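I've had the Trirkness handheld for five weeks now, and I'm still taking it to bed with me most nights, so I suppose you can guess where this review is going! It's a chunky little thing, but it sits nicely in the hands and the buttons have a soft, quiet click (my husband is grateful).

The screen is the star. Old platformers look lovely on it, and Manurung – the farming game that comes preloaded – is so bright and cheerful that I lost a whole weekend to it. Battery life is less impressive. I get an evening out of it, maybe a bit more if I turn the brightness down.

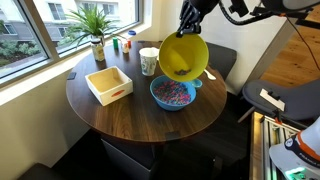
Yellow bowl, blue bowl and plenty of tiny bead-like pieces by the windows.

My one real grumble is the store, which is slow and makes you sign in again every time you so much as look away. Saves did carry over from my old Venar without any fuss, though, and at $89 I can forgive a lot. Get the hard case too, the cloth pouch does nothing for the sticks.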